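Lyric index, May update

The Goritz pages now list 38 songs with place names, up 11 from the last issue. Four entries were merged because the album and live versions differ only in the spoken intro. Campbell is indexed as a town when the line has "to" or "from" before it.

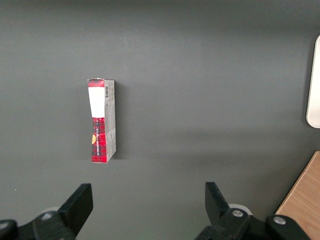
Are live-only verses included in the index?
Live-only verses go in a separate table, sorted by tour and then by song title.

Corrections to the Vovix bootleg list close at 20 entries per issue.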